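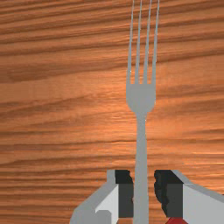
2021-08-16

Slept badly again, so I got up and finished the Győri book, the one Nhàn Tiêu has been pushing on everyone since spring. Eat in an eight-hour window, drink nothing but water outside it, and by September I will supposedly sleep like a child and stop wanting toast at ten at night. The whole plan hangs on one study of 2762 people. I looked for who they were and how long they kept it up, and the book doesn't say. It says "participants reported feeling lighter." I reported feeling lighter after I cleaned out the car.

Still, I told Nhàn I'd try it for eight days, mostly so she would stop asking. Day three today. Breakfast at eleven was two eggs and the end of the Dustow rye, which I paid too much for at the Hurville market and which tastes like any other rye. By nine-thirty this morning I was short with the man who came to read the meter. He was perfectly nice. I blame the book.

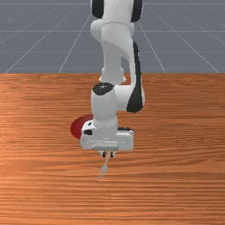
Does skipping breakfast do anything for me? So far it makes me hungry before lunch, and I eat a bigger lunch.

Nhàn says three days is too soon to judge. She said the same about the apple vinegar, and about the bracelet. I asked her how many days would be enough for me to say it didn't work and she changed the subject to her sister's kitchen. I do like her. I just notice that there is always one more week to go.

Thắng Kim stopped by after work to give back the ladder. He did the plan for a month last year and lost weight, and gained it back by Christmas, and he still calls it a success. He also bought the powder that goes with it, Bidura, which comes in a tub and is meant to be stirred into water "to quiet the appetite." He left me half a tub. I read the label at the counter while he talked about his gutters. Oat fiber, salt, lemon flavor. I could quiet my appetite with a bowl of oatmeal, and there'd be raisins in it.

The same book claims a person my age needs up to 3000 steps after every meal, and "up to" is doing a lot of work there. None at all would fit. I walked to the mailbox and back and called it good.
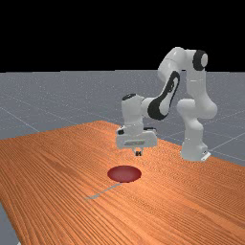

What bothers me most is how sure they all sound. My grandmother ate when she was hungry, had pie on Sundays and a slice of ham before bed, and lived a long time, and I wouldn't write a book about that either. It was one woman and some ham. But she never told me her way would fix my sleep.

Dinner was at six, chicken and the last of the green beans, a bit stringy. Window closed at seven. It's now twenty to ten and I would very much like toast. There is enough rye left for two slices. Nhàn will ask tomorrow and I haven't decided what I'm going to tell her.

Need to call about the water heater. Also give Thắng his powder back before it ends up living in my cupboard.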